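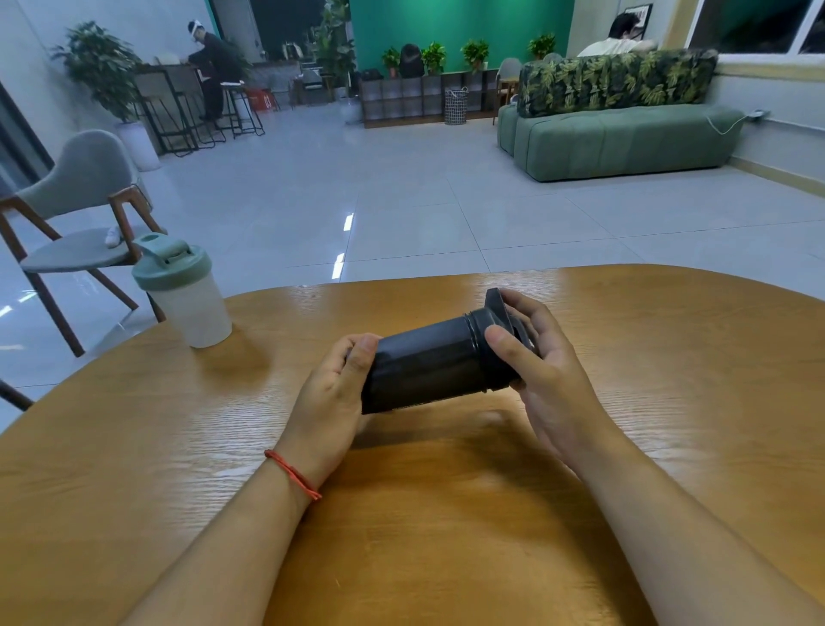

Ok so replying on the bottle policy for the August relay before this thread gets away from us. Berenice's idea is fine by me, everybody brings their own, we stop buying the little plastic ones. But please please think about what lid you bring. A big flared screw cap like on the dark gray one takes two hands, one on the body and one on the cap, fine at a table, not fine on the Sarpong hill when you've got a baton in one hand. A flip spout is much easier on the move. Bring whichever you want for the finish, just something you can open one handed for the legs.

On Mar the following, from earlier in the thread, Berenice Ochoa wrote:

> Hi all, went over last year's receipts. We spent $91 on bottled
> water and most of it came home half full in people's trunks. Can we
> go to bring-your-own and put big jugs at the exchange points? I can
> borrow 3 from work, 5 gallon ones I think. Also do we have a final
> route yet? My sister wants to run but only if she gets a flat leg.
> Berenice

Yes to the jugs. One at Morier trailhead, one at the Oren Road lot, one at the finish. Somebody with a truck needs to do Oren because the lot is gravel and my car hates it. Not me.

Route. Almost final. Still waiting to hear from the county on the Ivia bridge, they were supposed to be done with the deck work and now theyre saying maybe July. If it's closed we go around by the school, adds a bit to leg two, no way around that. Total is 38 miles with the bridge. Flat leg for your sister = the last one, river path the whole way, tell her it's hers if she answers me this week.

Signups: we have room for 35 runners, same as last time. If you ran last year you are NOT automatically in, I need an email. A couple of you told me in the parking lot and I have already forgotten who, sorry.

Shirts. Same shirt, new color. I vote green. If you have strong feelings write to me off list, not to everybody, we all remember the orange thing.

Van: need two drivers who aren't running. Gas gets paid back, keep the reciept.

One more, labels. Put your name on your bottle, tape and a marker is plenty. Last year's lost and found bag is still in my garage and I'd like it gone. Come look through it or it goes to the thrift store.

More when the county calls.

Citlali Manríquez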